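Padded Fingers

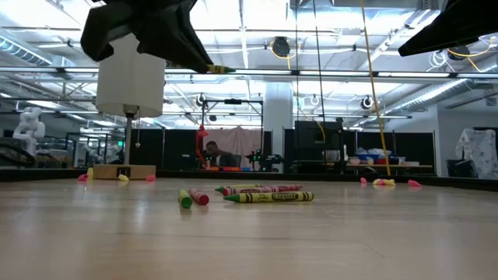
Dimilside, August

Raluca Pop had 145 trials to get through and two sets of fingers to run them on. The hard set was Pyo's, machined and thin at the ends. The padded set came from Ukard, black and thick, and she thought they looked like oven mitts.

"You've already decided," Hyun-seo Cha said.

"I've decided they're ugly. That's not on the sheet."

The hard fingers had gone first. They picked up the long crayons without trouble and snapped two of the short ones. Hyun-seo swept up the wax and wrote down the force each time.

Now it was the padded ones. Raluca had put the Crayola green in front, by itself, then the magenta and the yellow-green close together behind it so that their ends touched. The two stubs went off to the left with their tips facing out. She pushed the foam pieces to the back, by the lamp and the cord.

"Move the lamp," Hyun-seo said.

"Skaniteo wants a lamp. Their customers have lamps."

She started the run. The gripper took the front crayon at the middle of the wrapper, lifted it and set it down again. She typed a 1. It did the same thing 22 times and she typed a 1 each time. Then she switched the target to the pair.

It picked up both. She typed a 0.

"Could be a 2," he said.

"There's no 2."

He pulled a stool over and read her column while the arm went back to its start position. At trial 70 the stub slipped out and rolled toward the yellow cord, and he got up, put it back and turned it until the tip faced forward.

"You didn't have to line it up," she said.

"You lined up the others."

She looked at the sheet from the morning. The broken ones were written in his hand, with the color next to each.

"Pyo will ask why we switched," she said.

"Have we switched?"

Raluca set the speed down one step and reached for the keyboard.

"Ask me after the stubs," she said, and started trial 71.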